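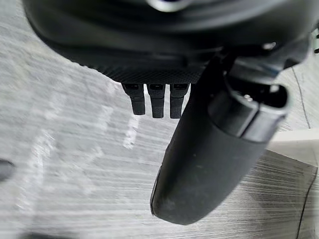 ## Budget for the fingers, not only the arm

Every November, departments across the Ellville campus send in their equipment bids for the coming year, and every November the same mistake appears in the robotics lines. A bid will name the arm, quote its price to the dollar and attach the supplier's brochure. The gripper is given one line. Spare fingers, pads, screws and the hours needed to fit them are given no line at all.

I have read these bids for eight years on behalf of the Comton equipment fund, and I wish to argue for a change in how they are written. The part of a robot that touches the work should be costed first, and the arm chosen to suit it.

The reasons are practical. An arm that is well looked after may serve a lab for a decade. A gripper finger is in contact with whatever it is asked to pick up, and its surface wears. Dust settles on it. Small screws at the joint need checking. When a finger is out of service, the arm behind it is out of service as well, whatever was paid for it.

Last year's round shows the scale of the problem. Loubna Shawky, who manages purchasing at our Flestthorpe site, went back through the robotics claims and found 416 hours of lost bench time put down to parts that were not in stock. A replacement finger of the kind most often needed cost $90. A full set, with fixings, cost $200. The bids in question had left out both.

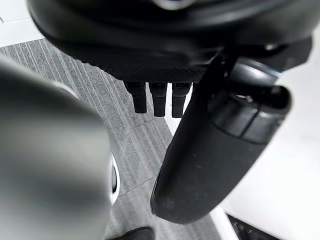 It will be said that a contingency line covers such things. In my experience it does not. Contingency money is released late, on application, and it is usually spent on freight or on the exchange rate before a single spare has been ordered. Costel Radulović made this point in his submission on the Menon project, where the team waited most of a term for a part that would have fitted in an envelope.

A second objection deserves more respect. Nawal Fahmy has argued that a lab cannot know which parts will wear until it has run the equipment on its own floors and benches, with its own objects. I accept that. The answer is to fund a short trial period before the main order is placed, and to require a written record of what was replaced and when. Suppliers will generally lend a unit if they are asked early enough.

I would also ask that floor space and surfaces be described in each bid. A robot that works close to the ground faces different conditions from one fixed to a bench, and the list of spares should reflect it.

None of this calls for new money. It calls for a smaller first order in some cases, and for bids that set out the cost of three years' use beside the cost of purchase. The fund's current form has room for this under Part B, where it is almost always left blank.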